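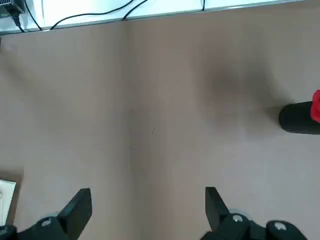 4.2 What the wrist camera does when there's almost nothing to look at

We started with a question I'd been putting off since February. Most of our grasping failures on the Prellel bench weren't failures of the fingers at all. The arm simply drifted off on the way in, sometimes by quite a lot, and it did so most often when the wrist view was mostly tabletop. So we went back through the logs and pulled out every approach where the covering took up more than half of the view. Figure 3 is a typical one: fingers wide open, a broad stretch of beige between them, and a black cylinder with a red top lying over at the right.

Figure 3. Wrist view with the gripper open. The seam in the covering runs up through the gap between the two fingers; the cylinder is at the right, partly out of view.

Before this we'd been using the stock version of Flisilel, our motion estimator, which picks out small patches of texture and follows them from one image to the next. On a cluttered table it does a lovely job. On a plain one it grabs whatever it can get, and on a view like Figure 3 that could mean the tiny dark specks on the covering, the faint seam line, or (this is the nasty one) the soft edge of a shadow. A shadow can move when the arm moves, so following it tells you something about the lamp and the arm mixed together, and the estimator has no way of pulling the two apart.

Our change is a small one and I'm a bit embarrassed by how long we took to try it. We kept the estimator as it was and gave each patch a trust score, worked out from how sharp its edge is. Blurry edges get a low score and hardly count. Long thin lines like the seam are allowed to count fully across their width but not along their length – sliding along a line looks the same as standing still, so there's no point pretending otherwise. The fingers are masked out completely, as they're fixed in the view whenever the opening is held and would otherwise vote very firmly for no motion.

We ran both versions over the same 3238 recorded approaches, 761 of which fell into the plain-table group. For the other approaches the two versions were so close that I wouldn't want to argue for either. Within the plain-table group the new scoring gave the smaller final position error in most cases, and the worst drifts, the ones over 30 mm, went away entirely. The gain was mostly side to side. That makes sense to me, given that a seam running up the view pins down sideways motion and does very little for motion along it.

Two things still bother us. The first is that forward motion over a plain surface is no better than before, and in a handful of approaches it got slightly worse, as a strong line now drowns out a few weak specks that were pointing the right way. Pasichnyk, the simulator we used for tuning, never showed us this. Its tabletops are far too clean, with no dust and no joins, and we only spotted the problem once we'd moved to real recordings. We've since added specks and seams to it, and the simulated errors now look much more like the bench ones.

The second is bright borders. The pale strip at the far side in Figure 3 is nearly washed out, and where it meets the covering you get a very sharp edge, so our score trusts it completely. Fine, as long as the strip is level with the table. If it's raised, it shifts differently from the table as the arm travels, and the estimator is quietly wrong. We tried capping the trust of anything next to a washed-out region, which helped on our bench and made things worse on the recordings from Lilthorpe, where the light is much flatter. For the results in the next section the cap is switched off.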